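Equipment Plan and Budget for the Two-Handed Packing Station
Trulluldale project group, report 2, Nov 28, 2020

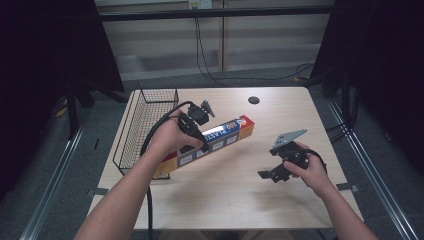 Figure 1. Both hand-held grippers in use at the table, with a printed box and the wire basket.

1. What we need to buy
Our task is moving boxed goods into and out of a basket with two grippers. We asked two suppliers for prices on a second pair. Grundico quoted $1,087 for the pair with cables. Stidow quoted $585, but the cables are extra and the fingers come in one shape only. We want to be able to change fingers, so we plan to order from Grundico.

2. Other costs
Spare fingers, cable clips and a second wire basket are budgeted at $30 per month until the end of the course. The table and the aluminum rails are already paid for and are left out of the total. Test boxes come from the store and go under supplies.

3. Cables
Each gripper has its own cable. The order should include longer ones, and we would like to route them overhead. Feyisa brackets fit our rails, but we have no price for them yet.

4. Schedule
The order has to be approved before the break. Delivery is expected in January. If it is late, we will keep working with one pair and move the speed tests to the end of the term.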